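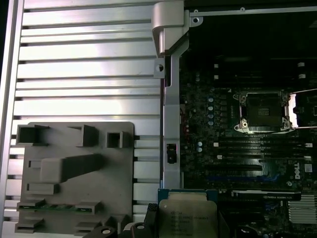
Enrollment Data Tracker (part-time, remote, April through the end of open enrollment)

Priltora is looking for one more person who gets a little too excited when a state health insurance exchange posts a PDF.

We publish a newsletter and a set of public spreadsheets on who is signing up for health coverage, where, and at what price. Our readers are insurance brokers, clinic billing offices, a fair number of legislative aides, and a few people who seem to just enjoy arguing about denominators. We're small. The pay is decent and the glory is limited.

What the job is

States release their enrollment numbers whenever they feel like it and in whatever form the person at the keyboard prefers. One sends a tidy table. Another puts the figure in the fourth paragraph of a press release about a new logo. A third reads it out loud at a board meeting, once, while somebody's dog barks. Your job is to find these numbers, write them down, note exactly what they do and don't include, and put them in our tracker (it's called Hamura, for reasons lost to time) before our readers write in to ask where they are.

You will also be checking rate filings. When a carrier asks for an increase, somebody has to read the actuarial memo and figure out whether the number in the headline is an average, a weighted average, or a wish. Last year's pile came to 1647 documents. You wouldn't have to read all of them. You would have to read a lot of them.

A typical week in the busy season runs around 50 state pages checked, a few phone calls to press offices, and one long afternoon trying to work out if "plan selections" means people who picked a plan or people who picked a plan and paid for it. In the slow season you'll clean up old data and help us write the explainers, where we try to describe the subsidy formula without losing the reader before the second sentence. So far we have a mixed record.

What we need from you

You should be comfortable in a spreadsheet. You don't need to code, though if you can write a script that tells us when a page has changed, we will be very nice to you.

You should know the difference between a premium and a deductible, and between Medicaid and Medicare, without looking it up. If you've worked as a navigator, an enrollment counselor, a benefits clerk, or in a billing office, please say so near the top of your letter. We've had good luck with people who have spent time on hold for a living.

You should be willing to publish a correction with your initials on it. We all have some. The biggest one on the site is from a year when we counted dental plans as medical plans for an entire state, and it stays up.

You should be able to write a plain paragraph. "Enrollment fell because a carrier left" is a good sentence if it's true. "Enrollment experienced downward pressure in a shifting landscape" will be sent back.

What we don't need

A degree in anything special. A hot take on the health care law. We have plenty in the office already, and they don't agree with each other. Our pages get read by people who love the law and people who would like it gone, and both groups catch our typos.

Hours and pay

Twenty hours a week most of the year, closer to thirty during open enrollment. Pay is $800 a week at the twenty-hour level and goes up with the hours. You work from home, on your own schedule, except for a call at 10 a.m. Eastern twice a week, which we try to keep short and don't. There is a $300 yearly allowance toward your internet bill or a better chair. Most people pick the chair.

And yes, we know how it looks for a health insurance newsletter to have part-timers. The job is eligible for our group plan from the first month, at the same employer share everyone else gets. You'll be sent the actual plan documents before you accept, and you're welcome to complain about the drug tiers.

How to apply

Send a short letter and a resume through the jobs form on our site. Along with them, pick any state's most recent enrollment release and write us 300 words or fewer on what it says, what it leaves out, and what you would ask the press office. Please don't go over. We'll stop reading at the limit, mostly out of habit.

We'll set up calls with a handful of people and pay for a half-day trial with the two or three we like best. Everyone who applies gets an answer, including the answer nobody wants.

Questions about the job can go through the same form. Put "tracker question" in the subject line or it will land with the people who want to sell us email lists.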